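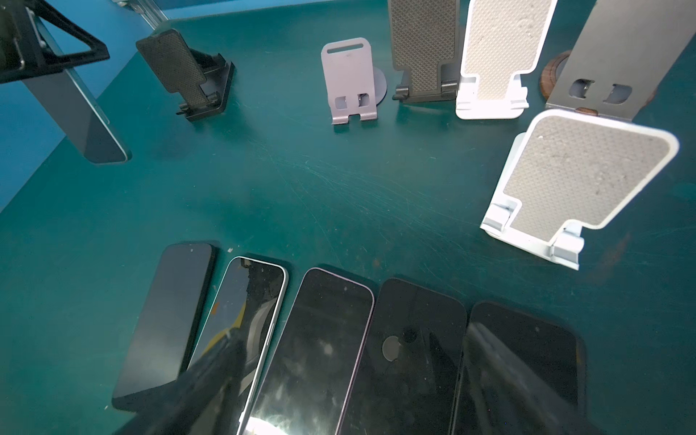 **What should I sort out first when building a small arm that puts phones on stands?**
The stands. Set the angle and height of each one before you write a line of motion code, and fix them so they can't creep.

We've been at this build in the Drollgate shared workshop since April and I'm still thrilled every time a phone goes home! A few tips from our bench notes:

- **Start with one stand.** A folding one set to 60 degrees is a good first target. Add other shapes once that one is boring.
- **Go for the lip.** Bring the bottom edge of the phone down onto the front lip, *then* tilt it back. Coming in flat pushes the whole stand away.
- **Wipe the pads.** Dust makes them slippery. A damp cloth does it.
- **Slow down for the last inch.** Our Jarkau controller has a speed cap, and I leave it on for every placement.
- **Practice with dead phones.** Screens scratch, so keep your own in your pocket.
- **Save your poses.** We keep 6 per stand, named by color (so much easier to find at night).

Next up is picking from a tight row, and I can't wait. The finger tips need slimming down first.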